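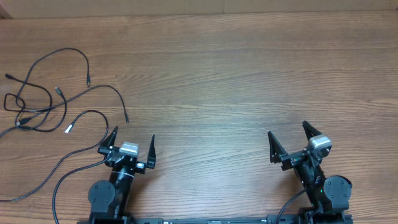
The long table, with its grain running side to side.

Costache Shared Table Suppers: Your Questions

Do I need to come with someone?
Not at all! Plenty of people come alone, and Agnes Ljungberg, who draws up the seating, is very good at putting you near someone you'll enjoy talking to. If you'd like to sit with a friend who booked separately, just write both names in the notes box when you reserve and we'll do our best.

What does supper cost, and what do I get for it?
It's $75 a person, and that covers soup, a main dish, bread, dessert and as much coffee or tea as you can manage. Wine is extra — you're also welcome to bring your own bottle, and we don't charge for opening it.

What time should I arrive?
Doors open at 6:30 every Friday and soup goes out at 7:00. Do come a bit early if you can, as the street parking on Skuvgate fills up fast and the walk from the lot behind the library takes longer than you'd think (especially in dress shoes).

Can you cook for allergies?
Usually, yes, and Karim Belhaj in the kitchen is happy to talk it over with you. Please let us know by Wednesday. We do use nuts and flour every week, so we can't promise a meal completely free of traces.

What if I have to cancel?
Life happens, and we understand! Tell us 2 days ahead and we'll refund you or move your seat to another week, whichever you like. After that the food has been bought, but you're very welcome to send a friend in your place.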